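From: Eckhard Brinkmann
Subject: Re: [unit-rosters] Cross-checking decoration cards against the morning reports

Aarti Gautam wrote:
> I have finished keying the second box of decoration cards. Total is now
> 1,339 cards, of which 614 give a company as well as a regiment. The rest
> give regiment only, or regiment and a date. Before I start matching I
> would like to know which date we are treating as the key. The cards carry
> the date of the action in some cases and the date of the general order in
> others, and the person who typed them did not always say which.
> Also, has anyone settled what to do with men who changed company between
> the action and the award?

Aarti,

Use the date of action where the card says "for action on" or gives a place name next to the date. If there is a date and no place, put it in the order_date column and leave action_date blank. Do not guess from the month. Some general orders were issued within days of the action and others came out after the regiment had sailed home, so the gap tells you very little.

On the company changes: record the company at the time of the action, as shown in the morning report for that day. If the award citation names a different company, put that in cited_company. We do not correct the citation. Sarla Joshi ran into this with the machine gun company, where men on detached duty were cited under the company they were attached to and paid under the one they came from. Both are right for their own purposes and we need both columns.

Where the morning report is missing, go to the monthly return, and mark the source field MR or RET so the two can be told apart later. A blank source field will be read by the merge script as MR, so please do not leave it blank.

Three things to watch for in the second box:

1. Cards marked "dup." in pencil are often not duplicates. Check the serial number. I found a pair with the same surname, same initial, same company, and different serial numbers, which turned out to be cousins.

2. Oak leaf clusters are on separate cards in some drawers and added to the first card in others. One row per award, so an added cluster gets its own row with the same card number and the suffix b.

3. Rank is rank at the time of the action. The cards lean toward rank at discharge. If the morning report shows corporal and the card shows sergeant, enter corporal and note the card's version in remarks.

Bimla Chaturvedi has the order books for May and is checking the citations that mention a wound against the hospital admission lists. Send her any card where the wound date falls before the action date. I have seen 2 so far and both looked like typing errors, but she has the originals.

The sheet is on the Livari share under the same name as before. Please work in a copy and upload the whole file at the end of the session. Last month we had two people editing the live one and lost an afternoon of remarks.

Maximiliano, you asked off-list about the citations that give only "near" a village. Enter the village as written, old spelling included, and leave the map square empty. I will fill those in from the trench maps in one pass.

Eckhard

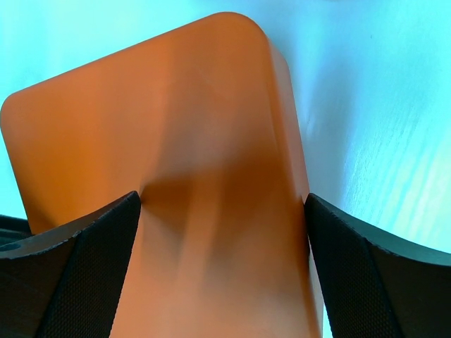
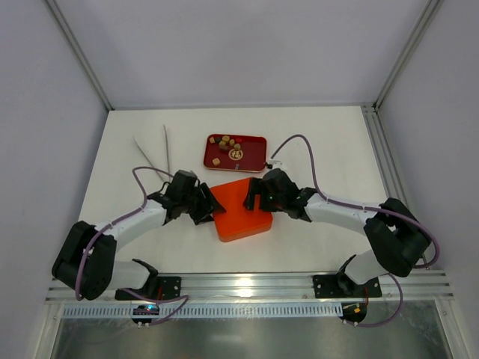
Orange piece between the black grippers, close up first, then with both arms in view.

--
unit-rosters mailing list
To leave the list, send a blank message with "unsubscribe" in the subject line.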